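Print this page | E-mail this page

Section 4: Setting Up the Mustudov 614 Round Timer

This section covers mounting the timer, pairing the remote, programming rounds, and checking the unit before a bout or sparring night. For charging the backup battery, see Section 3. For the two-ring link, see Section 6.

4.1 Before you start

Read all of 4.1 and 4.2 before you drill. You will need:

- the timer, wall bracket, and four bracket screws
- the remote with its coin battery fitted
- a drill, a level, and a Phillips screwdriver
- a second person for the lift

CAUTION: Do not mount the timer over the ring or cage itself, or over any walkway where fighters enter. Mount it on a wall or on a fixed post.

CAUTION: Unplug the timer before you open the rear cover. The horn circuit holds a charge for a short time after the power is cut. Wait two minutes.

4.2 Mounting the bracket

1. Choose a spot that can be seen from both corners and from the timekeeper's table. The bottom edge of the bracket should be 90 inches from the floor or higher.
2. Check that an outlet is within reach. The power cord is 114 inches long. Do not use an extension cord that runs across the mat.
3. Hold the bracket to the wall with the arrow pointing up. Level it and mark the four holes.
4. Drill the holes. In drywall, two of the four must go into a stud. In block or brick, use the gray anchors.
5. Drive the screws until they are snug. Do not use an impact driver on the top pair.
6. With a second person, lift the timer onto the bracket and slide it left until it clicks.
7. Fit the locking screw on the right side — the small one in the paper envelope, not one of the bracket screws.

NOTE: If the timer clicks but still moves, the bracket is not flat against the wall. Take the timer down, loosen the bottom screws half a turn, and level it again.
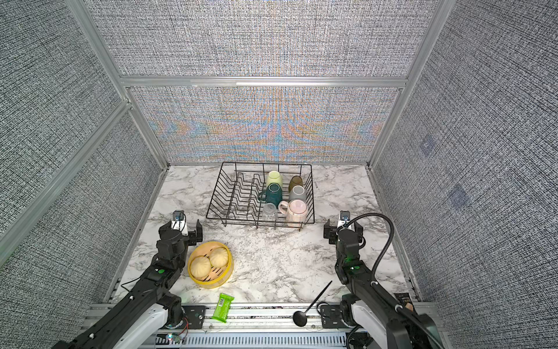 4.3 First power-up

1. Plug in the timer. All segments light for three seconds, then the display shows 0:00.
2. Press and hold SET on the side panel until the clock flashes.
3. Set the hour with UP and DOWN, then press SET. Do the same for the minutes.
4. Press SET once more to leave the menu.

If the display stays dark, check the rocker switch underneath. Units sold as the Mustudov 614-B have the switch at the rear.

4.4 Pairing the remote

1. Stand within ten feet of the timer.
2. Hold PAIR on the side panel until the corner dot blinks red.
3. Press START on the remote. The dot turns solid and the horn gives one short tone.
4. Walk to the timekeeper's table and press START again. If the timer does not respond, move the table or the timer. Metal cage panels between the two will cut the range.

A timer accepts two remotes. Pairing a third drops the oldest one. Gyms that share remotes between rooms should mark them with tape.

4.5 Programming a bout

The timer leaves the factory with three programs:

P1 — three rounds of three minutes, one minute rest (amateur)
P2 — three rounds of five minutes, one minute rest
P3 — five rounds of five minutes, one minute rest

To change a program or make your own:

1. Press PROG until the number you want is showing. P4 through P9 are empty.
2. Press SET. The word "rnd" flashes. Enter the number of rounds.
3. Press SET. Enter the round length in minutes and seconds.
4. Press SET. Enter the rest length. The shortest rest the timer will take is ten seconds.
5. Press SET. Choose the warning: off, ten seconds, or thirty seconds before the end of the round.
6. Press SET to save. The horn gives two short tones.

CAUTION: If you do not press SET at step 6 and the timer is left alone for 90 seconds, it goes back to the clock and your changes are lost.

NOTE: Sanctioning bodies differ on whether the warning may be a horn or must be a clapper. Ask the commission or the promoter before the event. To silence the warning but keep the end-of-round horn, choose "off" at step 5.

4.6 Stopping the clock

Press PAUSE once for a foul, a lost mouthguard, or a doctor's check. The time freezes and the dot blinks. Press START to go on from the same second.

Press PAUSE twice to end the bout. The time of the stoppage stays on the display until you press CLEAR. Write it down before you clear it. The timer does not keep a record.

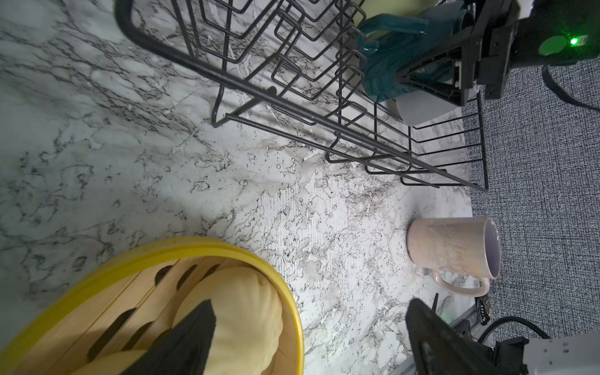
Figure 4-2. Dish rack, marble countertop.

4.7 Check before each event

1. Run P1 through one full round and one rest. Compare it with a stopwatch.
2. Sound the horn with the music on. If the referee cannot hear it from the center of the ring, raise the volume in menu item 7.
3. Pull the plug for five seconds. The display should dim but keep counting on battery.
4. Check the locking screw.

Replace the backup battery after 700 hours of use, or each April, whichever comes first.

If a check fails, go to the fault table in Section 8 or write to Intan Ginting at the Nosley service desk. Give the serial number and the program you were running.

Section revised 14th February. Text: Hélder Abreu. Checked: Zahira Krishnan.

Print this page | E-mail this page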